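### 3.2 Materials and arrangement tasks

The study looked at how people with little training in floristry judge balance when they work with artificial stems. Each participant was given the same set of flowers and asked to fill a plain vase in whatever way they liked. Sessions were held in March in a teaching room in Gumero, and 27 people took part.

We chose artificial flowers so that every person worked with matching material. Fresh stems vary in weight and droop as a session goes on, and Kahsay and Tufa had trouble with both in their earlier work at Asach. The hydrangea sprigs were the item participants found hardest to place. A sprig of this kind carries two light blue heads on one long, slender stem, so moving one head always moves the other (Figure 2).

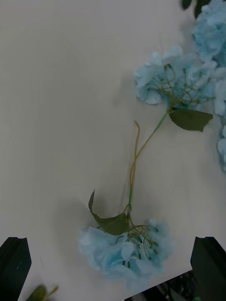 **Figure 2.** Artificial hydrangea sprig with two flower heads, laid on the tabletop.

Participants dealt with the second head in different ways. Most bent the stem until both heads faced outwards. Others pushed one head low against the rim of the vase and let the other stand clear. A few asked whether they could cut the sprig in half, and were told that they could not.

Leaves caused less trouble than we expected. In the pilot, Ayele noted that people pulled them off when they covered the petals, so the written instructions asked that all leaves be left on. After that change they were mostly turned to the back.

Each arrangement was scored by Nigatu and Probert, working separately, on the 4-point scale set out in Section 2. Where their scores differed by more than one point, the arrangement was looked at again by both.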